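Handheld grippers compared on cloth pick-up at Flomidthorpe

Filed under: Automation > End Effectors > Test Reports

Jun 25, 2019

Print this article | E-mail this article

A bench comparison of three handheld gripper tools has been completed at the Flomidthorpe workshop of Kragh, the handling equipment integrator. The tools were tried on small textile items, which the company's customers in laundry and garment return work have repeatedly named as the hardest stock to pick without suction.

Each tool consists of a pair of fingers on a parallel slide, a trigger, and a wide-angle camera mounted behind the fingers. The operator carries the tool by hand and performs the pick directly. Finger opening and tool position are recovered afterward from the video. No arm is needed at this stage, so a finger design can be rejected before anyone has written a mounting plate drawing for it.

The first tool has flat aluminum jaws faced with nitrile rubber. The second uses molded silicone pads on a steel carrier. The third, supplied by Werkalura, has soft fin-ray fingers that bend around the object when load is applied to the inner face. All were run with the same camera and the same lens.

"The lens was the part we argued over," said Umut Tokgöz, who ran the bench work. "With a narrow lens you get a good view of the cloth and you lose the table. Then the tracking drifts as soon as you turn the wrist."

The lens finally chosen gives a circular image with heavy curvature toward the rim. Straight table edges come out as arcs, and the calibration has to remove this before any distance can be measured. Tokgöz said the calibration was repeated each morning and after every change of fingers.
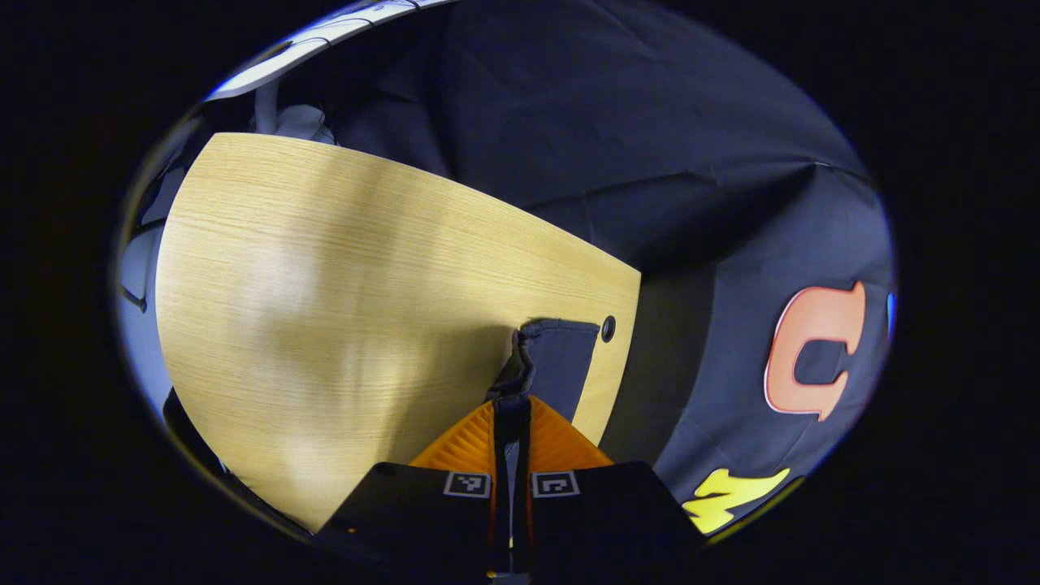 Finger opening is read from two square printed markers, one on each finger housing. The method is cheap and needs no wiring to the slide, but both markers must stay in view through the whole stroke. On the aluminum tool the jaws hid one marker at full close, and the housing had to be reprinted with a longer top face before the runs could be counted.

The test set was 405 picks, divided equally among the three tools. Items were laid on a wooden table in no fixed arrangement, and the operator was allowed one attempt per item. A pick was recorded as good if the cloth was lifted clear of the surface, carried to a tray and released without a second movement of the trigger.

Of the failed picks, 43 were charged to the aluminum jaws. Most of these came from thin items lying flat, where the jaws closed above the fabric and slid. The silicone pads did better on thin cloth but were slow to let go, and in several runs the item stayed stuck to one pad after the fingers had opened. The fin-ray fingers had the fewest failures overall. Their weak point was repeatability of the fingertip position, which shifts with load and cannot be read from the housing markers alone.

Remzi Ateş, who will write the controller for the arm version, regards this as the main open question. "The markers tell me where the housing is. The tip is somewhere else once it is pressed on the table. I can model it for one material thickness. For a mixed bin I would want to see the tip in the image and correct from that."

Contact force against the table was not measured in the present series. A load cell plate is on order and will be fitted under part of the work surface. Kragh also intends to repeat the fin-ray runs with a stiffer grade of finger, as the present one was noted to twist when a bunched item was gripped off center.

Lighting was left as found. Reflection from the table surface cost the tracker a small number of frames in most runs, and more than 70 recordings were flagged for manual review on that account. Pieter Smits, responsible for the data handling, said the flagged recordings were kept in the totals wherever the result of the pick could be judged by eye.

The next series will move the fin-ray fingers onto a six-axis arm with the same camera, at the same offset, so that the hand-carried runs can be used as reference paths. That work is scheduled to begin in January. Results for the aluminum jaws will not be carried forward.

Print this article | E-mail this article

Related items
Zukell revises cable routing on compact wrist unit
Controller cycle times: what the data sheet leaves out
Prys Lougher on choosing pad materials for textile handling
Wide-angle lenses at the tool flange: a calibration checklist
Soft fingers and wear: first notes from Werkalura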